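Section 4. Clearing and resetting a shared desk

These steps apply to the long white Oker desks on the second floor. Each desk seats people on both sides, with monitors back to back. Allow 30 minutes for a full reset.

4.1 Before you start

1. Ask everyone at the desk to save their work and lock their screens.
2. Get a shallow open cardboard tray from the supply shelf and set it on the floor next to the desk, clear of the chair casters.
3. Check the floor for cables before you walk around the desk.

CAUTION: Do not pull on a cable that hangs over the front edge. Follow it by hand to the device first.

4.2 Loose items

4. Take disposable cups off the desk before you touch any cables. Pour leftovers into the kitchen sink.
5. Put small loose items in the tray. Containers with lids go in upright.
6. Leave monitors, keyboards and their stands where they are. 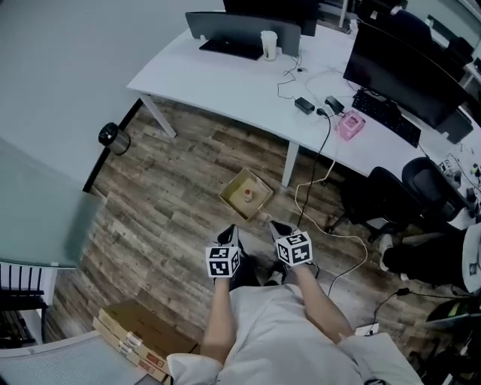
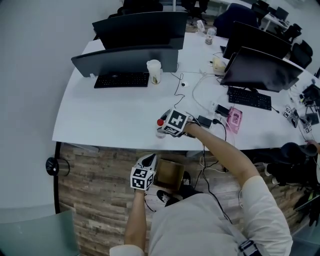
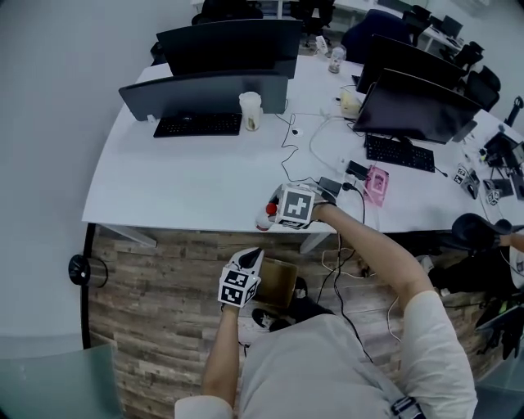

Power adapters and the pink case among the cables on the white desk

Reading time: 2 min

4.3 Cables and adapters

7. Sort the cables in the middle of the desk one at a time. Start with the ones that are not connected at either end, coil them and put them in the tray.
8. Route connected cables through the round grommet where they will reach. If a cable is too short, run it behind the monitor stand.
9. Keep power adapters on the desk, at least 50 mm back from the front edge. Do not stack them.

Note: Adapters without a name label go to Pavithra Iyer in room 244. Do not try them on other devices to find out what they fit.

4.4 Cases, bottles and personal items

10. Close any device case and leave it on the owner's side of the desk. If you can't tell whose it is, put it in the tray.
11. Jars and bottles may stay on the desk if the lid is on. Move them away from the monitor bases.
12. Bags and food go back to the owner the same day.

4.5 Wiping down

13. Wipe the desktop with a damp cloth, working from the center to the edges. Use Rinditus cleaner on dried coffee rings only, and spray the cloth, never the desk.
14. Lift each keyboard and wipe under it.
15. Push the chairs in and check that no caster is sitting on a cable.

CAUTION: Do not use Rinditus on screens.

4.6 The tray

16. Write the desk number on the front of the tray and carry it to the shelf outside room 244. Trays are kept until the end of the following week.
17. Flatten empty boxes and stack them against the wall.

Questions about desk fittings: Konrad Plattner. Replacement grommets and cable ties: Nadja Hollenstein.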